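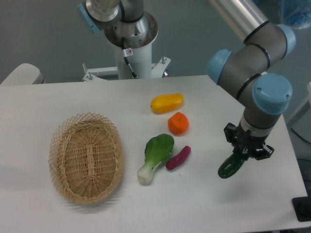

The fault first showed up in January, a few minutes before the end of a shift, and it looked like nothing. An arm at Kettani, a small automation lab in Waslow, had been told to pack a basket with plastic groceries. It closed its gripper on a cucumber, lifted it a short way off the table, and stopped. The screen reported that the cucumber had been placed. The program moved on to the next item with the first one still in its fingers.

Suha Abu Hammour was at the desk. She pressed the stop button when the arm began to swing toward an orange, and wrote two lines in the log. Then she reset the cell and ran the job again. It worked.

"I put it down as a bad grasp," she says. "Two days later it did the same thing with the bok choy, and I had to go back and change what I'd written."

The lab ran 1875 picks over the next few weeks to see how often it happened. The count came to 26. In each case the gripper was closed, the arm was still, and the software believed the hand was empty. Most ended with the held item bumping something on the table. One ended with the arm pushing the basket over the edge and continuing down until the force limit tripped.

That last one got Iman El Khatib involved. She handles safety for Erkeden, the company that plans to use the same setup for packing orders at its Fulirham warehouse. She asked for the log files and for the arm to be left off until she had read them.

The cause was a timer. The gripper sends a message when it opens and another when it has finished opening. If the second message was late, the controller waited, gave up, and filled in the answer it expected. Someone had added that step during early testing, when a loose connector kept halting the cell. The connector was replaced. The step stayed in.

Fixing it took an afternoon. The controller now treats a missing message as a fault, holds the arm where it is, and asks for a person. It also checks finger width before every move. The lab has to put up with more stops, and Abu Hammour says the first week was tiresome.

El Khatib wanted more than the patch. Erkeden's people will be reaching into bins next to these arms, and an arm that thinks its hand is empty will plan a path with no room for what it is carrying. She has asked for 4000 picks without a false report before anything ships to Fulirham. A false report puts the count back to zero, and it has gone back once already, over a sweet potato.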